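Home office and shop in the same room, how do I do the deduction? Also sales tax??
Asked in Small Business Taxes
6 replies hidden, 3 answers shown

Ok so I fix and resell used desktop computers. Started last March as a side thing, now it's most of my income. Sole proprietor, no LLC, no employees. I keep a spreadsheet and a shoebox of receipts and I use Prulov for invoices because it was free.

My setup is one spare bedroom, 130 square feet. Work bench on one side, desk on the other, shelves of parts. Nothing else in there, no bed, no tv.

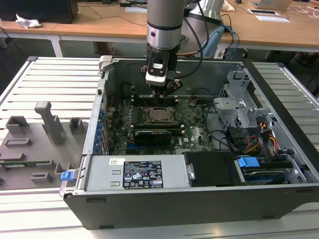 Questions, sorry there are a few:

1. Can I take the simple version of the home office deduction or do I have to do the one with the utility bills? I rent.

2. I buy parts all year. Some are in machines I sold, some are sitting on the shelf. Do I deduct everything I bought or only what sold? My brother in law says everything. He also said that about his boat.

3. I bought a big tool setup on a payment plan, 12 payments. I've made 8. Do I deduct 8 payments or the whole price?

4. Sales tax. I sell thru a marketplace site (Ulura) and also local pickup for cash or Venmo. Ulura says it collects. Does that mean I'm done?

Trying to get this in before Wednesday because I'm traveling after. Thanks in advance

Answer marked helpful by asker
Farzad Safavi
Not your accountant, but I've done my own Schedule C for a long time, repair business, very similar.

1. Either one. You pick each year. Simple method is $5 a square foot up to 300 square feet, so 130 x 5 = $650. That goes on the home office line of Schedule C, no Form 8829 needed. The regular method is your business percent of rent, renters insurance, electric, etc. If your rent is high the regular one usually wins by a lot. Do the math both ways before you decide, takes ten minutes. Say your rent is $1,500 and the room is one eighth of the apartment, that's already $2,250 for the year just on rent. The room has to be used regularly and only for business, and it has to be your main place of business or you won't qualify. Sounds like you're fine. Also if you only used it part of the year you have to cut it down to the months you used it, either method.

2. Your brother in law is wrong-ish. Depends on how you treat inventory. Normal way is cost of goods sold, Part III of Schedule C. What you had at the start, plus what you bought, minus what's left at the end of the year. Only the parts that went out the door count. Small businesses are allowed to treat inventory as non-incidental materials and supplies instead, but for stuff you resell that mostly ends up in the same place, you deduct it when it's used or sold. So count the shelf on Dec 31. If you didn't, do your best to rebuild it from your receipts now and write down how you did it.
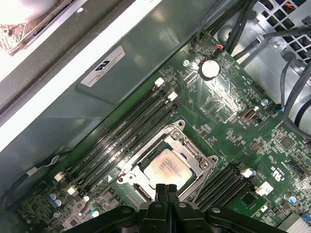 3. Whole price, if you took it home and started using it in the tax year. Payment plan is just a loan. You'd be looking at Section 179 or bonus depreciation on Form 4562, or the de minimis election if it's $2,500 or less per item or invoice. The election is a short statement you attach to the return, and it has to be filed on time. Interest part of the payments is a separate deduction, only what you really paid. Don't also deduct the payments!! People do this all the time and it's double dipping.

4. No, not done. Ulura collecting covers the Ulura sales. Your local cash sales are on you. Depends on the state but most that have a sales tax want you registered if you're selling regularly from home. Some make you list the marketplace sales on the return and then subtract them. Once you've got the permit, you can buy parts without paying sales tax on them if they're going to be resold. Look for "resale certificate" on your state's revenue site.

Last thing, quarterly estimates. If you expect to owe $1,000 or more for the year you're supposed to be paying as you go. And self employment tax is on top of income tax, people forget it the first year and get a nasty surprise.

Comment from asker: this is super helpful. rent is more than that so regular method I guess. did not count the shelf. going to go count the shelf

Answer 2
pacheco_books
Agree with most of the above. One thing to add on #2, parts you pull out of dead machines. Your cost isn't what the part sells for, it's a share of what you paid for the machine. If you paid $30 for a dead tower and got 3 sellable parts out of it, split the $30 between them some sensible way. Same way every time. If someone gave you the tower for free your cost is zero, and you can't deduct what you think it was worth.

Also a tower you bought for yourself years ago and then put into the business, use what you paid or what it was worth when you switched it over, whichever is lower.

And open a seperate checking account. Doesn't have to be a "business" account. Tenbridge Credit Union is what I use, but any bank, just keep groceries out of it.

Comment from asker: how sensible is sensible

Comment from pacheco_books: by rough resale value is fine. Processor gets the most, the fan gets a dollar or two. Put a note in your spreadsheet.

Answer 3
guest
just file an extension

Comment from Farzad Safavi
Extension gives you more time to file, not more time to pay. Form 4868, send in what you think you owe with it. If you're traveling that may be the way to go though. State might need its own form, check.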